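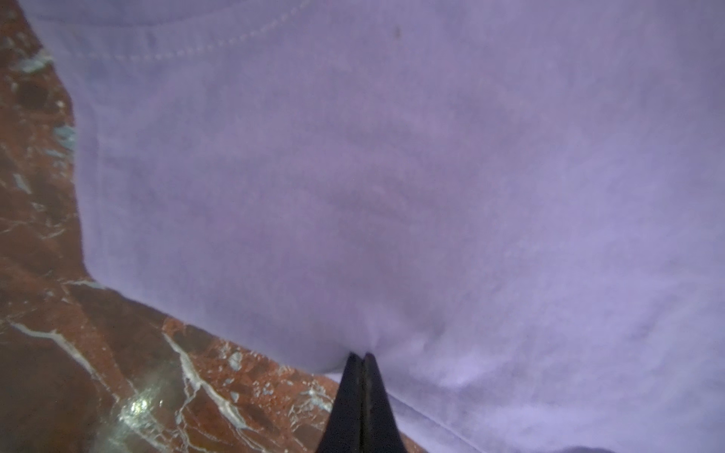 Selon Kerstin Viklund, un tissu posé à plat n'est jamais tout à fait plat, et c'est par l'ourlet qu'il faut commencer la lecture des plis. Elle nous l'a écrit en août, après avoir relu une première version de cette section, et nous avons modifié en conséquence l'ordre de nos relevés.

Publié en août | Par Hjalti Briem
Classé dans : Textiles domestiques, Matières et gestes
14 partages · 3 commentaires

3.2 Plis de tension et plis de pose

Figure 4. Tissu lavande pâle posé sur un marbre brun-rouge poli. Les plis légers descendent vers la zone pincée, où l'étoffe fronce ; une ligne de couture est visible dans la partie haute.

Nous distinguons deux familles de plis. Les plis de pose apparaissent quand l'étoffe est déposée sur la surface et gardent une forme ample, sans centre net. Les plis de tension partent d'un point où le tissu est resserré. La figure 4 montre surtout les seconds : de petites fronces rayonnent autour d'un creux, et l'ombre est un peu plus marquée juste au-dessus.

La série Rasik comprend 200 poses, réparties en deux groupes de 100. Dans le premier, l'étoffe est pincée loin de toute couture ; dans le second, le pincement se fait à moins d'une largeur de main de l'ourlet. Les relevés ont été faits à l'œil, sur tirage papier, par deux personnes qui ne se consultaient pas. Les désaccords ont été repris ensemble en fin de série. Ils portaient presque tous sur des plis très peu profonds, que l'une notait et l'autre non.

La couture se comporte comme une bande plus raide. Les plis de tension qui l'atteignent s'y arrêtent le plus souvent, ou changent de direction pour la longer. Dans la notation Skallano, que nous reprenons ici avec quelques simplifications, ces deux cas sont regroupés sous le code Ko. Nous les avons séparés lors du dépouillement : un pli arrêté disparaît en général au lissage, alors qu'un pli dévié laisse parfois une marque le long de l'ourlet et demande un second passage de la main.

Le support joue aussi. Sur une pierre polie, l'étoffe glisse avant de froncer et les plis restent courts. Sur une nappe ou un matelas, elle est retenue et les plis s'allongent. Clodetti avait relevé cet écart pour le linge de table, sur environ 1 000 poses, mais sans séparer les pièces ourlées des autres. Nos deux groupes vont dans le même sens, avec un écart plus faible près de l'ourlet.

La couleur de l'étoffe a compté dans la lecture. Les teintes pâles et mates rendent mal les ondulations faibles, et un éclairage venu de côté a été préféré pour les poses suivantes. Les relevés obtenus sous cet éclairage sont traités en 3.3.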